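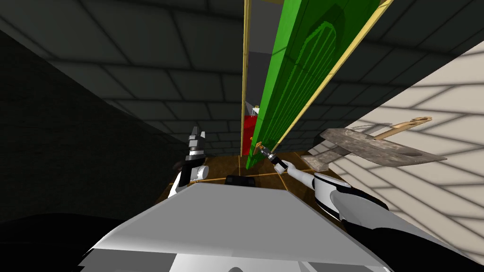
Shiuli Bepari objects that most robot budgets begin with the arm and end with the arm, and that the price on the first quote is the one figure in the file which hardly ever causes trouble later. The objection is often repeated in writing on the Howlader sheet and is a fair way into the subject.

Equipment planning for robot work (also robot budgeting, cell budgeting) is the choosing, costing and scheduling of a robot, its grippers and everything round them before an order is placed. Covers purchase, hire and shared use. Usually taken to include simulation time, floor space, training and spares. Doesn't usually include the wages of the people who would have been there anyway, though practice varies and the older Tondstead papers do count them.

Terms

Arm — the moving part, bought alone or in pairs. Gripper or hand — the part which takes hold, often on a seperate quote. Cell — arm, stand, floor area, guarding, power, all together. Landed cost — price plus carriage, duty, unpacking. Idle cost — what the thing costs per month standing still. Idle cost is missing from most first drafts.

Background

Early plans in small workshops were a single line. One machine, one price, one signature. The Howlader sheet replaced this at Tondstead and spread from there to Plavomley and a few training rooms. It is a plain table, one row per item, with columns for who asked, what task it serves, price, yearly cost, and the date by which somebody must say yes or no. The last column is the one people leave blank.

No fixed version exists. Plavomley added a column for hire price next to purchase price and dropped the one for who asked. Tondstead kept both, and the paper got wider.

Order of work

Task list first. What is to be picked up, how heavy, what shape, where it is set down again. Round things, flat things and things with handles ask for different fingers, and a gripper chosen before the list is written tends to be chosen twice. Reach next, then payload, then floor. Payload is quoted for the arm and not for arm plus gripper, so the weight of the hand comes off first. A common slip.

Then simulation. A model of the robot is put in a model room and made to reach for things. Cheap next to metal. It shows whether an arm can get to a low object beside a panel or near a wall, whether two arms get in each other's way, whether the hand blocks the camera's view of what it holds. It is weaker on friction, cable drag and soft goods. Results are written against the task list, row by row, and tasks that fail go back for a bigger arm, another gripper or a crossing out.

Only then quotes. 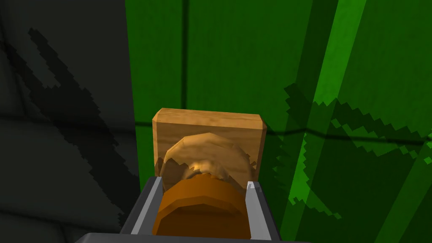
Simulated gripper with a round orange-brown object, wooden block behind.

Gripper costs

Underestimated nearly everywhere. The hand is small and looks like an accessory. At Tondstead the first gripper line read £808, which covered the hand and nothing else — no mounting plate, no cable, no spare fingers. The completed line for the same station, with those added and a second hand for use while the first was away for repair, stood at £3,362. Tharushi Dissanayake's note on the sheet is short: "price it as two hands from the start". Later sheets do.

Finger wear goes under yearly cost. So do pads, where fitted. Custom fingers can be printed in house, in which case the printer's time should be entered somewhere, and mostly isn't.

Where objects differ a lot, a planner picks between one general gripper and several special ones with a changer. The general one is cheaper to keep, and slower on awkward shapes. The changer has its own price, its own spares and its own faults. Plavomley tried costing both for every station and gave up after a while, now does it only where the task list has more than one kind of shape.

Software and computing

Licences for the simulator, licences for the controller, a machine able to run the rendering. Often three suppliers and three renewal dates. A free simulator still needs somebody's time to build the rooms and objects, and that time is the larger sum. Simple blocky models are enough for reach checks. Detailed ones are wanted where a camera has to recognise things, and the budget should say which is meant, as the word "simulation" in a quote can mean either.

Renewals falling in the same month as the lease are a known nuisance. February in the Tondstead case.

Buying, hiring, sharing

Hire suits short trials and places which don't know yet what the tasks are. Purchase suits steady work. Sharing looks cheapest on paper and has the most disputes, generally about who pays when a wrist joint goes. The Jevo agreement, used between Tondstead and Plavomley, splits repair by hours of use as logged by the controller. Transport between the two sites is billed to whoever is to recieve the arm. Insurance is left open in the agreement and has been argued over since.

Second-hand arms are common. Check hours, check that the controller comes with it, check that the maker still sells joints for that model. An arm without its controller is close to scrap for a small workshop.

Timing

Delivery of a standard arm was put at about eight weeks in the Jevo papers, grippers less, guarding more. Floor marking and power can be done in the gap. Training is best booked at the same moment as the order but after the delivery date is in writing. Two people trained, at least. One leaves or is ill and the cell stands idle, and idle cost runs on.

Contingency

A share held back against surprises. No agreed size. Howlader's own sheet had it as a row like any other with a name against it, so that someone had to ask before it was spent. Plavomley folds it into each row instead. Harder to see, easier to get through.

Criticism

The sheet is said to favour what can be priced. Noise, heat in the room, staff who don't want the thing, none have a column. Bepari's complaint goes further, that a full table looks finished and stops people questioning the task list under it. Defenders answer that a blank page stops nobody either. Some sites now review the list again after simulation and once more after the first month of running, the second review being the one usually skipped.

See also: Cell layout; End effector; Equipment hire; Idle cost; Jevo agreement

Last revised January 2, 2026. Section on insurance needs sources.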